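3.2 Stitching trials

Sixty cotton napkins were embroidered by machine at Testance with the same leaf motif, at either 680 or 800 stitches per minute. Puckering was graded by Meng and Kong after one wash.

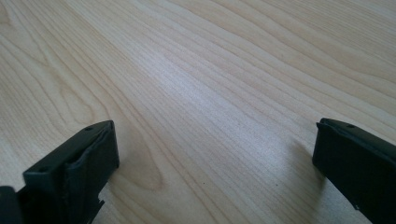 Figure 4. Light wood-grain tabletop with two black gripper fingers, open.

Seven napkins puckered visibly at the higher speed, chiefly along the satin-stitched stems. A second layer of backing reduced the fault but left the cloth stiffer to the hand. 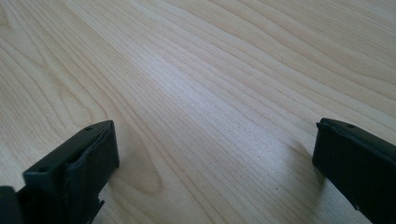
3.3 Choice of thread

Rayon and polyester threads were compared next, with the backing unchanged.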